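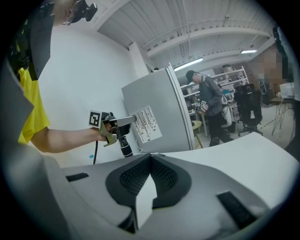 The man who looks after the storage floor at the Brelham workshop building has moved the gray cabinets five times in two years, and he would like to stop. The building is shared by a handful of small tenants, and everything that doesn't fit in their own rooms ends up on his floor. When I visited in March, he started me at a tall light gray cabinet that had a white label sheet on its side, printed in rows of marks too small for me to make out from where I stood. "That's the old system," he said. "You put everything you know on one sheet and then you need your glasses to find out what's in there."

He took the job after the previous manager left for Ernlow, a town 40 minutes up the highway. What he inherited was a notebook, a ring of keys and 557 entries in a spreadsheet, many of them for things that had been thrown out. He spent his first winter going through the list in the mornings, before the tenants came in.

"I'd open a door, and it would say cables, and there'd be paint," he said. "Then I'd go looking for the cables. I found them in Arellano's room. They said they'd had them for years and thought they were theirs."

Arellano is a lighting repair shop and the longest-standing tenant. It still takes up more of the storage than anyone else, though he says they have been good about it. Prisholm, which restores office furniture, came in later and brought most of the chairs that now get borrowed all over the building. He has given up asking for those back by the end of the day.

His own approach to labels is simple. Each cabinet gets a number in large type, at eye level, on the side that faces the aisle. A second sheet goes on the inside of the door, with the contents and the name of the tenant. The small print can stay as small as it likes as long as the number is big. He prints the sheets on plain white paper and puts clear tape over all four edges.

"People tape the top and leave the bottom," he said. "Then someone walks past with a coat on and it's gone."

I asked whether he had tried plastic sleeves. He had. The adhesive ones cost him almost 200 dollars for the whole floor and began to slide in the first hot week of summer. Magnets were next, and those he liked, but they wandered. Tenants took them for their own doors, and he would find a sheet behind a cabinet a month later. Paper and tape has lasted the longest.

The cabinets themselves came from a closed records office, bought as a lot for 300 dollars with the keys missing on half of them. He had new locks cut for the ones that hold tools and left the others open. They are heavier than they look. Moving one takes two people and a dolly, and it has to be emptied first, something he learned when a shelf came off its clips halfway down the corridor.

"It sounded like a car accident," he said. "Nothing broke, but I had to sort screws for two days."

The last move was to get them away from the outside wall, where the backs were picking up damp. Now they stand out in the room, where you can walk past on more than one side. He thinks it's an improvement, although it has made the aisles narrower and he has had one complaint about it. The open shelving stayed where it was. That is for things in use during the week, and he doesn't label it beyond the name of the tenant on each shelf.

"If it's there longer than a week I ask about it," he said. "If I ask twice, it goes in a cabinet and gets a number."

The rule has mostly worked. There is an exception at the end of the floor, a stack of 8 flat boxes that belonged to a tenant who moved out before he started. He has written to them twice. He has also looked inside, and says it is sample carpet.

He is now rewriting the spreadsheet so that tenants can look things up for themselves - at the moment they come to his door, usually around lunch. He expects to have it finished by summer. The old sheets will come down one cabinet at a time, after he has checked each against what is on the shelves.

"I'm not taking one down until I've read it," he said. "Some of those people knew where things were."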